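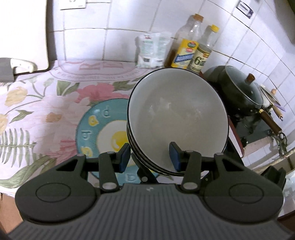

*Bowl stack held between the two pads, egg plate behind.*

Mircea Furtună logged the episode as 2583 and set the tool down. The quota for the Britlow contract was 3000, all of them kitchen tasks, all in kitchens that belonged to someone.

The protocol ran to 2 pages. Grasp the object. Move it at a normal pace. Release it fully before withdrawing. Do not correct a bad grasp in midair; open the fingers, return to start, begin a new episode. Mircea had broken the last rule 233 times, by the reviewer's count.

The reviewer was Malachy Duggan, who worked from the Skukley office and wrote his notes in the order he found things.

"Your failures are too short," he said on the evening call. "You stop recording when it slips."

"The protocol says to stop."

"It says to begin again. The old team at Surdu let theirs run. Their model learned to recover."

"And ours?"

"Ours picks up a stack of bowls very well. If the stack moves, it waits."

"For what?"

"For the end of the episode, I think. That's what it has seen you do."

Mircea looked at the floral cloth. He had learned to come at the bowls from the near side, with the wrist low, and to close until the pads stopped giving. He did it now at home too, with his own hands — thumb and one finger, the other three folded away. His wife had asked in April whether he had hurt himself.

"Do you want them redone?" he asked.

"No. Leave them in. From here on, if it slips, keep going."

"What do I label it?"

There was typing on the line. The Troltis schema had a field for outcome, and the field took two values.

"Put success," Malachy said, "if you get there."

He reset the counter light, squared the bowls over the egg plate, and put his hand back through the grip. On 2584 he closed on the rims a little high. The stack turned between the pads and began to go. He kept recording, lowered the wrist, and went after it.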